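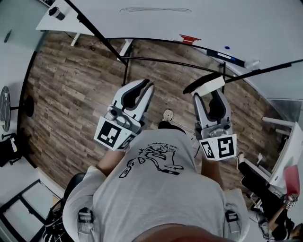

Both grippers in hand, whiteboard-wiping day.

Quick one. We now train only on hand-held demos, no teleop at all. 1,139 of them, nine people. Policy wiped the board clean in 16 trials out of 20... no wait, thats Izzati's old run. Ours was 16 of 16 on the flat table, 5 of 9 once we moved it. So it's position thats killing us. Mawar thinks more rooms, I think more heights. Will rerun in July.

Recent posts
Silar wrist calibration, again
Why I dropped the depth input

This site uses cookies. OK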